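Looking After Your Soccer Kit at Home: Boots, Balls, Shirts and Shin Guards

Updated for the December break

Most soccer gear wears out at home, in the bag or by the radiator. The tips below cover a normal season for one player, from muddy boots to the match ball, and use things you will already have in the kitchen or garage.

Boots after a wet game

Knock the soles together outside before you get in the car. When you get home, take out the laces and insoles and brush off the rest of the mud with an old dish brush. Use lukewarm water and a drop of dish soap on the uppers, then wipe with a clean cloth. Do not put boots under a running tap, as water gets into the stitching and takes days to come out.

Stuff each boot with newspaper and change it after an hour. Leave them in a room with some air moving through it. Keep them off the radiator and out of the dryer. Heat softens the glue and the sole starts to lift at the toe. If that has already happened, clean both surfaces with rubbing alcohol, use a flexible shoe glue, and hold the toe together overnight with a thick rubber band.

Leather boots need a thin coat of conditioner every few weeks. I have used the Bundgaard cream for two seasons and one tin is still half full. Synthetic boots do not need any.

Studs

Screw-in studs seize up if they are left in all winter. Take them out once a month, clean the threads with a toothbrush and put a small dab of petroleum jelly on each one before it goes back. Tighten by hand first, then give a last turn with the key. Keep the spare studs and key in a small screw-top jar. Loose ones end up in the lining of the bag.

Shirts, shorts and socks

Turn shirts inside out and wash at 80 degrees Fahrenheit or on the cold setting. Skip the fabric softener, which coats the fibers and stops the shirt from drying properly during play. Printed numbers crack in the dryer, so hang shirts by the hem.

For grass stains, mix one part white vinegar with two parts water, dab it on and leave for 18 minutes or so before washing. Mud is different - let it dry completely and brush it off first. Wetting it again only pushes it in.

Socks go in a mesh bag. The Mava ones with a zipper cover have held up better here than the drawstring kind, which come open in the wash.

A halftime snack board for home games on TV

Corn on the cob is easy for a crowd. Boil the ears for five minutes, drain, and keep them in a covered pot until the whistle. Put them on a tray with a raised rim so they cannot roll off, and set the mugs out before kickoff.
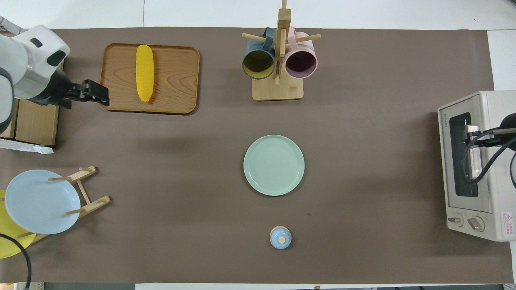 Yellow corn on a wooden tray, with a mug tree close by.

Shin guards and gloves

Hard shin guards can be washed in the sink with dish soap. Rinse well and stand them on end to dry. If the smell stays, sprinkle baking soda on the padding, leave it overnight and shake it out in the morning.

Goalkeeper gloves should be rinsed by hand in cool water. Press the water out from the fingers down to the wrist and never wring them. Store them palm up, as the latex sticks to itself and tears when you pull it apart.

Balls

Wipe the ball down after use and let out a little air if it will sit for more than a month. Put one drop of glycerin or silicone oil on the needle every time you pump. A dry needle damages the valve. I use a Fukura hand pump with a gauge and check the pressure against the range printed by the valve.

The bag

Empty it the same evening. Line the bottom with a folded old towel and swap the towel weekly. Boots travel in their own plastic bag with the top left open.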